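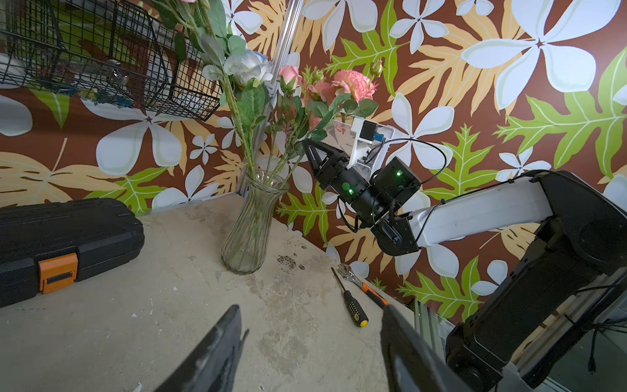 Was ändert sich für die Leute am Bindetisch, wenn zwei Arme die Kunstblumen stecken? Vor allem die Reihenfolge der Handgriffe und wer sie verantwortet.

Maribel Ospina hat bei Dovametti früher selbst gesteckt. Seit April legt sie Stiele vor, prüft Sträuße und gibt Greifpunkte frei. Andere Lohngruppe, gleiche Schicht.
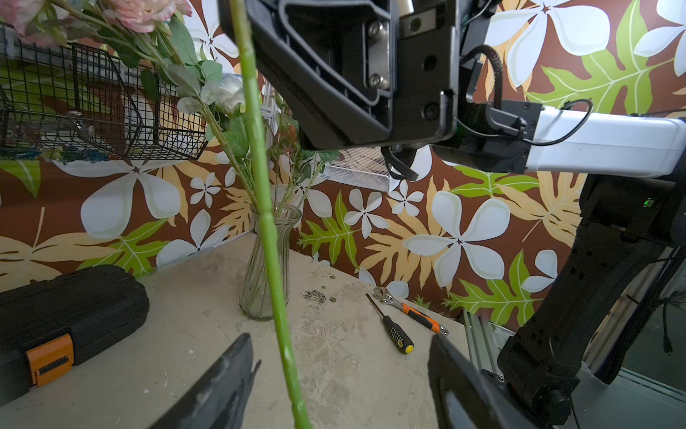
Udex, Ausg. 281

Mein Beitrag dort war zu knapp, daher ein Nachtrag: Lange Stiele sind das eigentliche Problem. Sie biegen sich, und das Laub verhakt sich mit dem Nachbarstiel. Eine Rose aus der Vase zu ziehen ist schwieriger als eine vom Tisch.

Efraín Nina führt die Fehlerliste. 797 Einträge, davon 199 zum Thema »falscher Stiel gegriffen«. Die Liste pflegt er in der Arbeitszeit – das war Verhandlungssache.

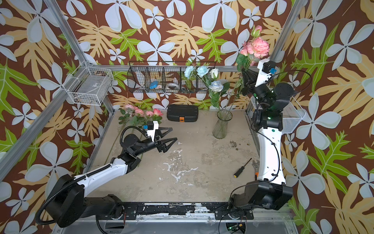 Rubrik: Arbeit & Technik

Der rechte Arm hält die rosa Blüten an den Stielen, der linke Greifer steht offen. Schraubendreher und Rollgabelschlüssel liegen auf der Platte. Kleine Einstellungen macht die Schicht inzwischen selbst, früher kam dafür jemand von Drosel.

Offen bleibt die Einarbeitung. Wer neu anfängt, lernt das Binden kaum noch von Hand, soll aber beurteilen, ob ein Strauß in Ordnung ist. Ospina will dafür feste Stunden am Handplatz, die Planung prüft das.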